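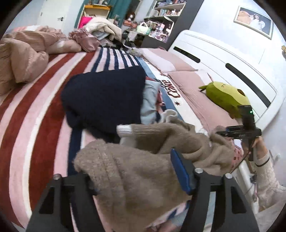 Gripper kits: buying and budget FAQ

Last touched July, Wafula Mfinanga. Prices are per kit before tax unless it says otherwise.

What's in a kit?
2 hand-held grippers, charger, spare finger pads, carry case. Laptop not included, use your own.

How much?
$1,608. Freight is extra and depends where you are. Ask for a quote to your actual postcode, not the nearest city.

One kit or two?
One per person collecting, plus a spare if you're running all day. Sharing sounds cheaper, then everyone stands around waiting.

Do you sell single grippers?
Yes, as replacements. Most household jobs (folding jumpers, making beds) want both hands so don't budget on singles.

What wears out first?
Finger pads. Knits and towels are hard on them. Put aside a bit each quarter, colour doesn't matter, fit does. Goson pads fit, Canpolat ones need trimming.

Lead time?
Over 12 working days from Stanomden at the moment. Pads are quicker. If your funding closes at end of financial year, order early, we can't backdate an invoice.

Can I hire insted?
Short jobs only, through the Drutska depot. Bond applies. Past a couple of months buying comes out ahead.

Will it work with our arm later on?
Check the mount first. Send Bakari Shirima the model number and a photo of the wrist plate. Adapters quoted seperately.

Warranty?
Covers the body and electronics. Not pads, not cables, not drops onto tile.

Who signs the order?
Whoever holds the cost centre. Put the PO number in the subject line please or it sits in the queue.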